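Home | Building | Stone | Timber | Glossary | Search

Rubble Masonry
By Zyanya Cuautle
Thu 31 October

Rubble masonry is wall building with stones that haven't been cut into regular blocks. It is one of the oldest ways to put up a wall and still one of the most fun to look at, because every stone has to find its own place!

There are two main families. Random rubble uses stones as they come, with no level rows. Coursed rubble sorts them so the builder can bring the work up to a flat line every so often. Both can be laid dry or in mortar, and a good dry wall (no mortar at all, just weight and friction) can outlast the person who built it by generations.

A thick rubble wall usually has two outer faces with smaller stones packed between them. Long stones called through stones run from one face to the other and tie the whole thing together. Leave them out and the faces may start to bulge.

Mortar matters just as much. Lime mortar is soft and lets damp escape, so it suits old walls beautifully, while hard cement can trap water and make weak stone flake.
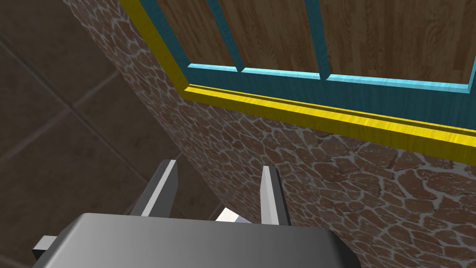
Joints can be finished flush, set back, or raised in a ribbon, and the choice changes the look of a wall more than the stone does. Wide pale joints make a bold net of lines. Narrow ones let the stone do the talking.

Corners call for the biggest, squarest stones, laid with long and short sides taking turns.

Comments

Aurelio Robles: We rebuilt 17 feet of garden wall in July and I wish I'd known about through stones first.

Itzel Zavala: Could you add a section on lintels?

Timothée Aubert: Seconding lintels, and arches too please!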